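Bevan Chopping Boards: your questions

Can it go in the dishwasher?
It can go in once. After that you will own several smaller boards.

How often should I oil it?
Monthly, or whenever guilt strikes. One 322 ml tin of Lestel oil lasts most households until they lose it.

Do you deliver to Bikau?
Yes, every Monday. Allow 3 days, more if it's raining.
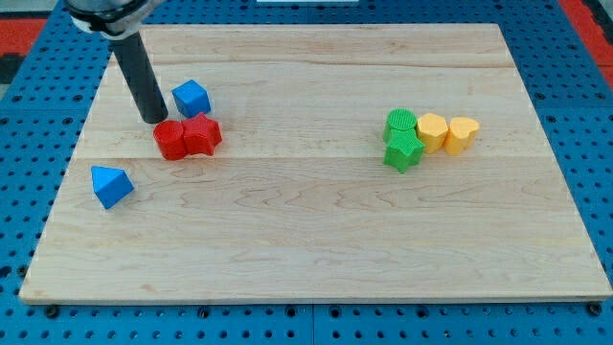 CARE AND CLEANING

Why can I see seams?
Our maple boards are made of glued strips. Faint lines are normal.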